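Dadon bimanual tabletop set, fault subset
README, revised May 2021
Maintainer: Quyên Trình

Contents

This subset holds the episodes pulled from the main Dadon release after the left gripper fault. They are kept separate and should not be merged back for policy training. Suggested uses are fault detection and testing of log checkers.

19 episodes, both arms, head camera plus joint logs. Episodes are stored one per folder with the same layout as the main release.

What went wrong

The left gripper stopped following its commanded width while still reporting the commanded value as measured. The Ferri driver fills in the last command when a status packet is missed, and it does so without raising a flag. Arm joint readings were unaffected. In the logs the fault looks like perfect tracking: commanded and measured width are identical to the last digit for long stretches, which never happens on a healthy gripper.

The packets were being dropped at the connector on the left wrist. The cable loop was too short for full wrist roll and pulled on the plug at the end of travel. The operator saw the fingers stay open during a grasp and pressed the stop. Earlier episodes with the same signature were found afterward by script.

Safety note

The force limit in Brusik reads the same status field. With the field frozen, the limit could not trip on the left side. No one was hurt and no hardware was damaged. Do not run driver versions before the August patch with people inside the reach of the arms.

Fields

grip_cmd: commanded width, mm
grip_meas: reported width, mm, unreliable in this subset, left side only
pkt_age: ms since last valid status packet; reconstructed from the bus log
fault: 0 = none, 1 = suspected, 2 = confirmed by video

Known issues

pkt_age saturates at 3,000. Longer gaps are stored as 3,000.
Two episodes have no bus log. Their pkt_age is empty and fault is set from video alone.
Small objects on the far half of the table are slightly blurred in the head view. Labels on them can't be read.

License and contact: same as the main release.
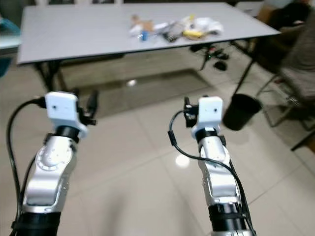 Head camera view, both arms raised toward the table.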